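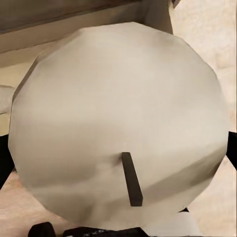 Perkley Home Tasks is a simulation pack for school robotics clubs, sold by Sesomine as a yearly licence. The pitch is that students can train and test a two-armed household robot without a club having to own one. We ran it for a term with our senior students, and I'd put it in the useful-but-oversold column. The physics held up better than I feared, and the artwork held up worse. Up close, objects are plainly low-poly: a pale round thing with a brown bar sticking out of it, black gripper fingers either side, and the rim made of straight segments. Students can work with that. Whether a program trained on those smeary textures will cope with a real kitchen is a question Sesomine's brochure skates past.

What you get

Club licence, one school, up to 30 student logins: $950 a year
Single home licence: $167 a year
Furnished house with kitchen, dining and living areas
Pick-up, carry and place tasks, with a scoring sheet for each
Python interface, plus a block editor called Oltano for younger students
Teacher notes (PDF, thin)

The 600 "task variations" on the box need a pinch of salt. Many are the same job with the object moved along the bench a bit. Fine for practice, but don't plan your whole program on that number.

Oltano is all right for a first afternoon. Our Year 7s had an arm moving before the bell, then hit the limits of the blocks and wanted Python, which the notes barely cover. Gladys Kaijage, who runs our junior group, ended up writing her own worksheets.

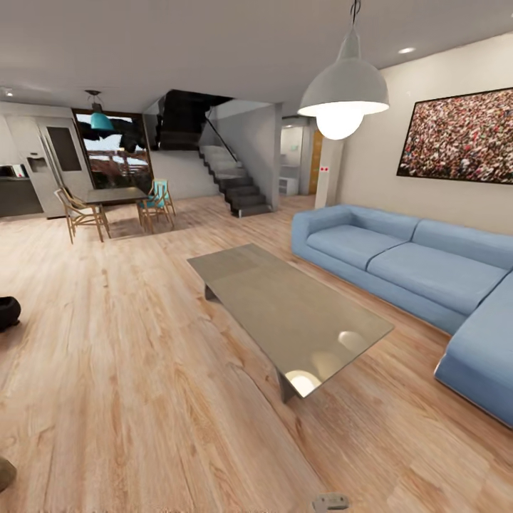

Does it need a gaming computer?

Sesomine recommends a dedicated graphics card, and for once I'd believe the recommendation. Our library laptops would open the program but crawled as soon as both arms moved, so we shared the two lab desktops and ran a roster.

Using it for competition

We bought the pack to prepare for the Aguiar Cup in August, where teams submit code and the organisers run it. The rules favour teams who can use both arms at once – easy to say, miserable to program. Most of our students wrote one arm properly and copied it across with the signs flipped, then spent weeks finding out why that was a poor idea. The pumpkins are a decent test, one orange ribbed pumpkin in each gripper with the whole kitchen and dining area ahead of the robot. Cremilda Barros got the most out of it by keeping a log of every failed run and changing a single setting each time. The software won't teach that habit. It'll happily let a student press Reset all afternoon and call it research. 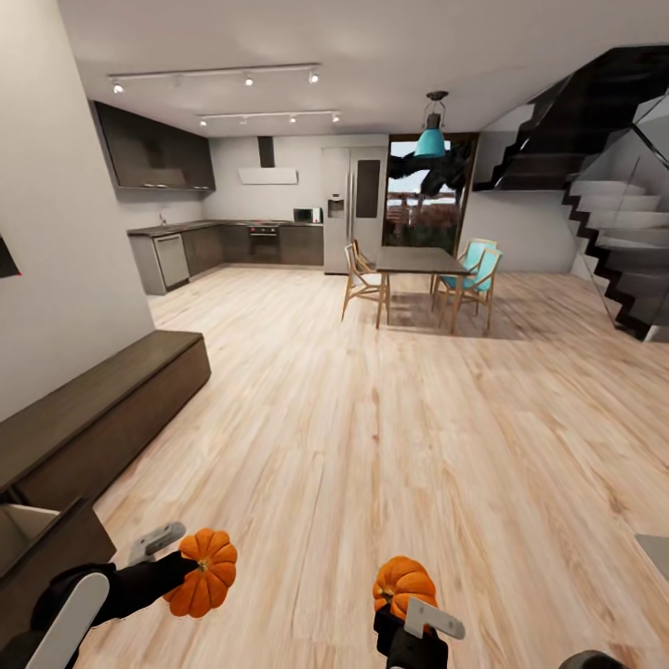 Known grumbles

Scores reset if the student logs out before saving. The licence can't be paused over the summer holidays. Support replied in two days the first time and nine the second.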